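점검일: 2023-09-19
대상: 공용 작업실 양팔 조작기 제작 건, 실기 첫 통전 전 점검
적용 범위: 시뮬레이션 검증, 기구, 전기, 비상정지, 작업 구역
판정 표기: [x] 적합, [ ] 미완료 또는 부적합. 보류 항목은 의견란에 사유를 적음.

시뮬레이션 모델은 Ulico 저장소의 현재 브랜치 기준. 렌더 두 장은 머리 쪽 시점과 그리퍼 근접 시점.

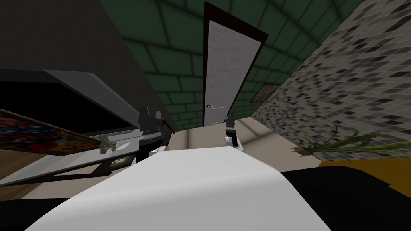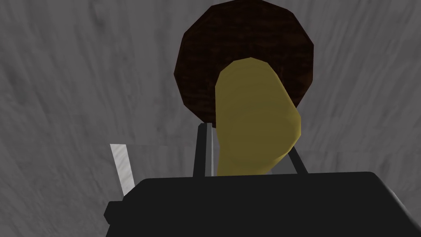
실기 컨트롤러(Fabbri 보드)에는 아직 전원을 넣지 않았다. 1절에 미완료 항목이 남아 있으면 3절 이후의 통전 항목은 진행하지 않는다.

## 1. 시뮬레이션 검증

- [x] 1.1 양팔 모델의 관절 한계값이 실기 설정 파일과 일치
 - 의견: 왼팔 손목 회전축의 부호가 반대로 들어가 있었음. 수정 후 재확인.
- [x] 1.2 팔과 몸체 간 충돌 검사 활성화
- [ ] 1.3 좌우 그리퍼 간 충돌 검사 활성화
 - 의견: 손가락 링크가 검사 쌍에서 빠져 있음. 팔 링크끼리는 정상 검출. 손가락 링크를 추가하면 계산 주기가 밀리므로 단순화한 충돌 형상으로 교체한 뒤 다시 판정.
- [x] 1.4 파지 동작 반복 실행 시 로그 누락 없음
 - 의견: 총 1,379회 실행. 시간 초과 41회는 모두 로그에 남음. 시간 초과 원인 분석은 이 점검의 범위 밖.
- [x] 1.5 통신 단절 모사 시 목표값 유지가 아닌 정지로 전환
- [ ] 1.6 그리퍼 접촉력 상한 적용
 - 의견: 설정 파일에 값은 있으나 컨트롤러 노드가 읽지 않음. 시작 로그에 경고도 없음. 파라미터 이름 불일치로 추정.

## 2. 기구

- [x] 2.1 베이스 볼트 체결, 풀림 방지 표시선 도포
- [x] 2.2 어깨 브래킷 균열 및 변형 육안 점검
 - 의견: 출력 부품. 오른쪽 브래킷은 층간 박리가 발견되어 재출력한 것으로 교체. 이전 부품은 폐기함에 넣음.
- [x] 2.3 감속기 유격 확인 (Felletti 감속기, 양쪽 팔꿈치)
 - 의견: 무부하 상태에서 손으로 확인. 좌우 차이 느껴지지 않음. 다이얼 게이지 측정은 다음 점검으로 넘김.
- [ ] 2.4 기계식 스토퍼 장착
 - 의견: 오른쪽 손목 스토퍼 미장착. 소프트웨어 한계값만으로는 적합 판정 불가.
- [x] 2.5 손가락 끝단 날카로운 모서리 제거
- [x] 2.6 케이블 여유 길이, 전 가동 범위에서 당김 없음
 - 의견: 왼팔을 최대로 뻗고 손목을 끝까지 돌린 자세에서 여유가 가장 적음. 클램프를 한 칸 뒤로 옮긴 후 적합.

## 3. 전기

무전압 상태에서 가능한 항목만 실시.

- [x] 3.1 전원 공급 장치 외함 접지 도통
- [x] 3.2 주 퓨즈 용량이 배선도와 일치
- [x] 3.3 모터 전원과 제어 전원 분리
- [ ] 3.4 커넥터 잠금 확인
 - 의견: 왼쪽 그리퍼 커넥터는 잠금 돌기가 부러져 있음. 케이블 타이 고정은 임시 조치로도 인정하지 않음. 커넥터 교체 요.
- [x] 3.5 노출 단자 절연
- [ ] 3.6 제동 저항 발열 측정
 - 의견: 통전 항목이므로 보류.

## 4. 비상정지

- [x] 4.1 버튼 두 개 설치: 조작대, 출입문 쪽
- [x] 4.2 b접점 직렬 배선, 단선 시 정지 방향으로 동작하는 회로 구성
- [ ] 4.3 버튼 작동 시 모터 전원 차단 실측
 - 의견: 통전 항목. 첫 통전에서 가장 먼저 실시하고, 차단이 확인되기 전에는 축 활성화 금지.
- [ ] 4.4 복귀 후 자동 재기동 방지
 - 의견: 회로상으로는 재기동 버튼을 눌러야 함. 다만 Fabbri 보드가 재부팅 후 이전 활성화 상태를 복원하는 설정으로 출고되어 있음. 해당 플래그를 끄고 통전 시험에서 재확인할 것.
- [x] 4.5 정지 시 팔 낙하 대비
 - 의견: 어깨축에만 브레이크가 있음. 팔꿈치 아래는 처지므로 시험 중 팔 밑에 받침대를 둠.

## 5. 작업 구역

- [x] 5.1 바닥 경계 테이프, 최대 도달 거리 바깥으로 표시
- [x] 5.2 Cestetti 선반의 공구와 자재를 경계 밖으로 이동
- [ ] 5.3 작업 중 표시등 설치
 - 의견: 부품 도착, 배선 전. 첫 통전 시에는 출입문 안내판으로 대체 가능. 11월 이후 정기 운전에는 대체 불가.
- [x] 5.4 소화기 위치 및 압력 확인
- [x] 5.5 단독 작업 금지 규칙을 조작대에 게시

## 종합 판정

조건부 불합격. 실기 통전 보류.

통전 전 필수 조치:

1. 1.3 그리퍼 간 충돌 검사 쌍 추가
2. 1.6 접촉력 상한 파라미터 적용 확인
3. 2.4 오른쪽 손목 스토퍼 장착
4. 3.4 왼쪽 그리퍼 커넥터 교체
5. 4.4 활성화 상태 복원 플래그 해제

3.6, 4.3, 4.4의 실측은 첫 통전 절차서에 편입한다. 순서는 4.3, 4.4, 3.6. 5.3은 통전을 막지 않으나 미완료로 유지한다.

비고: 1.3 수정 후에는 1.4를 처음부터 다시 실행할 것. 충돌 형상이 바뀌면 기존 로그는 비교 기준으로 쓸 수 없음. 재실행 로그는 기존 폴더에 덮어쓰지 말고 새 폴더에 저장.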